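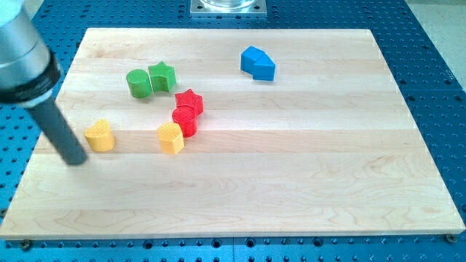 그림 2. 밝은 색 단풍나무 판 위에 흩어 놓은 소형 플라스틱 도형 블록. 노란색 하트형은 판의 왼쪽에 있다.

4월 | Sevus 언어발달연구실

3. 도형 이름의 습득과 가정 내 어휘 사용

3.1 문제의 범위

유아가 도형의 이름을 익히는 순서는 흔히 기하학적 복잡도로 설명되어 왔다. 원은 변과 꼭짓점이 없어 먼저 익히고, 변의 수가 늘어날수록 늦어진다는 것이다. 이 설명은 원과 삼각형, 사각형까지는 대체로 관찰과 맞지만 하트와 별에서 어긋난다. 두 도형은 윤곽이 단순하지 않은데도 부모가 작성한 어휘 목록에서는 이른 시기에 나타난다. 반대로 마름모와 타원은 윤곽이 복잡하지 않은데도 취학 직전까지 이름을 대지 못하는 아동이 많다.

본 절에서는 이 차이를 가정에서 쓰이는 말의 빈도와 용법으로 설명할 수 있는지 검토한다. 한국어 도형 어휘는 고유어와 한자어, 외래어가 섞여 있다. 같은 도형을 두고 ‘동그라미’와 ‘원’, ‘네모’와 ‘사각형’이 함께 쓰이며, 하트는 외래어 외에 널리 쓰이는 다른 이름이 없다. 이름이 하나뿐인 도형과 둘 이상인 도형은 아동에게 서로 다른 학습 조건이 된다. 영어권 자료에 기초한 선행 논의에서는 이 점이 거의 다루어지지 않았다.

3.2 참여 가정과 자료 수집

참여 아동은 60명이며 모두 Wulanbridge 지역의 한국어 사용 가정에서 모집하였다. 한국어 외의 언어를 가정에서 주로 쓰는 경우와 언어치료를 받고 있는 경우는 모집 단계에서 제외하였다. 형제자매가 있는 가정은 제외하지 않았다. 손위 형제가 쓰는 학교식 어휘가 동생의 어휘에 영향을 줄 수 있으므로 형제 유무는 분석에서 별도의 변인으로 두었다.

자료는 세 종류이다. 첫째는 보호자가 작성한 도형 어휘 목록이다. 목록에는 도형 이름의 고유어형과 한자어형, 외래어형을 각각 따로 적고, 아동이 알아듣는지와 스스로 말하는지를 구분하여 표시하게 하였다. 둘째는 가정에서 녹음한 대화이다. 보호자는 식사 시간과 그림책을 읽는 시간에 각각 한 번씩 녹음하였고, 녹음 내용을 미리 안내받지 않았다. 셋째는 연구실에서 실시한 이름 대기 과제이다. 이 과제는 2주 간격으로 같은 내용을 반복하였다.

녹음 전사는 Dizon 전사 지침을 따랐다. 도형 이름이 사물의 모양을 가리키는 경우(‘동그란 접시’)와 도형 자체를 가리키는 경우(‘이건 동그라미야’), 관용적으로 쓰인 경우(‘하트 해 줘’)를 나누어 부호화하였다. 세 번째 용법은 당초 지침에 없던 항목이다. 예비 전사에서 하트가 나오는 발화의 상당수가 손동작을 요청하거나 애정을 나타내는 표현이었으므로 본 전사 전에 추가하였다. 전사자 사이의 판단이 갈린 발화는 앞뒤 발화를 함께 읽고 합의하였으며, 합의하지 못한 발화는 분석에서 뺐다.

3.3 이름 대기 과제

아동은 검사자와 마주 앉아 도형을 하나씩 보고 이름을 말하였다. 검사자는 “이건 뭐야?”라는 질문만 사용하였다. “무슨 모양이야?”라고 물으면 아동이 ‘모양’이라는 말을 실마리로 삼아 ‘네모 모양’과 같은 형태로 답하는 경향이 있어, 예비 조사 이후 질문을 바꾸었다. 답이 없으면 같은 질문을 한 번 되풀이하고 다음 도형으로 넘어갔다.

채점에서는 고유어와 한자어, 외래어를 모두 정답으로 인정하였다. ‘세모난 거’처럼 형용사형으로 답한 경우도 정답으로 보았으나 별도로 표시하였다. 사물 이름으로 답한 경우(타원을 보고 ‘계란’, 마름모를 보고 ‘연’)는 오답으로 처리하되 오류 유형에 기록하였다. 색 이름만 말한 경우는 무응답과 구분하였다. 습득 기준은 한 도형에 대하여 아동의 80%가 정답을 말한 시점으로 정하였다.

사물 이름 응답을 오답으로 처리하는 것에는 이견이 있을 수 있다. ‘계란’이라고 답한 아동이 타원을 다른 도형과 구별하지 못한다고 볼 근거는 없기 때문이다. 다만 본 연구의 관심은 변별이 아닌 명명에 있으므로 이 기준을 유지하였다. 변별 능력은 Wevotach 그림 고르기 검사로 따로 확인하였으며, 이 검사에서는 나이가 어린 아동도 대부분의 도형을 구별하였다.

3.4 결과

어휘 목록과 이름 대기 과제의 결과는 순서에서 대체로 일치하였다. 원이 가장 앞섰고 별과 하트가 그 뒤를 이었으며, 사각형과 삼각형은 하트보다 늦었다. 마름모와 타원은 관찰 기간 안에 습득 기준에 이르지 못하였다.

원과 사각형의 응답은 거의 전부 고유어형이었다. 한자어형은 손위 형제가 있는 아동에게서 주로 나타났고, 이들은 같은 과제 안에서도 ‘네모’와 ‘사각형’을 섞어 썼다. 두 형태를 섞어 쓴 아동이 한 형태만 쓴 아동보다 정답이 적지는 않았다. 이름이 둘인 것이 학습을 늦춘다는 예상은 적어도 이 연령대에서는 지지되지 않았다.

가정 대화에서는 하트의 용법이 다른 도형과 뚜렷이 달랐다. 원과 사각형은 사물의 모양을 말할 때 가장 많이 쓰였으나 하트는 관용적 용법이 우세하였고, 도형 자체를 가리키는 발화는 그림책을 읽는 시간에 몰려 있었다. 그런데도 아동은 하트를 보고 어려움 없이 이름을 말하였다. 별의 경우 노래와 그림책에서 천체를 가리키는 말로 먼저 등장하고, 이후 같은 이름이 도형으로 옮겨 쓰이는 것으로 보인다. 두 도형 모두 도형의 이름으로 가르치기 전에 이미 아동의 어휘 안에 있었다.

마름모는 가정 녹음에 거의 나오지 않았다. 나온 경우에도 대부분 아동의 질문에 보호자가 답한 것이었고, 보호자가 ‘다이아몬드’로 답한 예도 있었다. 타원은 ‘길쭉한 동그라미’로 불리는 일이 많았다. 이 표현을 정답으로 인정하면 타원의 순위는 마름모보다 앞서지만 사각형과 삼각형의 순위에는 변화가 없다.

3.5 검토

이상의 결과는 도형 이름의 습득 순서를 윤곽의 복잡도만으로 설명하기 어렵다는 점을 보여 준다. 빈도 또한 단독으로는 충분하지 않다. 사각형은 가정 대화에서 하트보다 자주 나왔지만 습득은 늦었다. 사각형에 해당하는 말이 여러 비례의 도형에 두루 쓰이는 데 비해 하트라는 말은 윤곽이 거의 일정한 도형에만 쓰인다는 점을 함께 고려할 필요가 있다. 실제로 사각형의 오류는 가로로 긴 직사각형에서 많았고 정사각형에서는 적었다.

자료의 한계도 있다. 녹음은 보호자가 시간을 골라 진행하였으므로 평소 대화보다 어휘가 다양했을 가능성이 있다. 어린이집에서 쓰이는 말은 수집하지 않았는데, 한자어형의 유입 경로를 밝히려면 이 자료가 필요하다. 방언형은 표준형과 합쳐 부호화하였다. 다음 절에서는 형용사형 응답을 따로 떼어 ‘동그랗다’와 ‘둥글다’의 구분이 도형 명명과 어떤 관계에 있는지 살펴본다.

관련 글
- 유아 그림책에 나타난 모양 어휘의 분포
- ‘동그랗다’와 ‘둥글다’: 보호자 발화에서의 쓰임
- 손위 형제와 한자어 어휘의 이른 습득
- Dizon 전사 지침 개정 사항
- Wulanbridge 가정 대화 자료 이용 안내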